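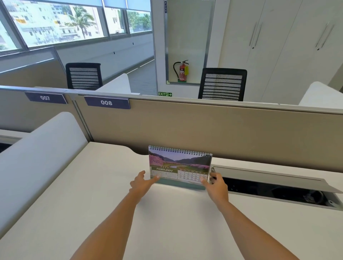 **merrick_lane** wrote:

Paper for me too. I tried keeping the rent dates on my phone for a year and paid late twice. Now every due date goes on the desk calendar in pen and I see it whenever I sit down.

---

**Ekow Sowah** wrote:

Pen is fine until the date moves. My water bill comes every 2 months and the due date is never the same. I set a phone alert for five days ahead and another for the morning it's due.

Stokex (my internet company) charges $40 if you're late, so I don't leave that one to memory either. Autopay since last spring.

---

**fulum77** wrote:

> Autopay since last spring

I'd be careful with that. Mine ran twice in December and the account went under. The bank gave back one fee and kept the other. It took 44 days to get the double payment returned. I pay everything by hand now, first of the month, after breakfast.

---

**Ekow Sowah** wrote:

Was that a card or straight from checking? I have mine on a card. If they charge it twice I can dispute it and my checking account isn't touched.

---

**fulum77** wrote:

Checking. They wouldn't take a card without adding a fee.

---

**driltarov** wrote:

I don't agree that paying by hand is safer. You get the flu one week and three bills are late. Keep a cushion in checking and let autopay run. I leave $2,000 in there and don't count it as money I have.

---

**merrick_lane** wrote:

Not everyone has $2,000 to leave sitting. I'd be happy with a couple hundred.

One thing that did help was calling to change the due dates. The electric company moved mine to the 10th and the car insurance went to the 12th. I get paid on the 7th, so it all goes out in one evening. The gas company said no.

---

**driltarov** wrote:

Fair point on the cushion. I built mine up over a few years.

Didn't know you could ask for a different date. Did you do it by phone or on the website?

---

**merrick_lane** wrote:

Phone for both. The insurance one didn't start until the second bill after I called, so keep paying on the old date until you see the new one printed.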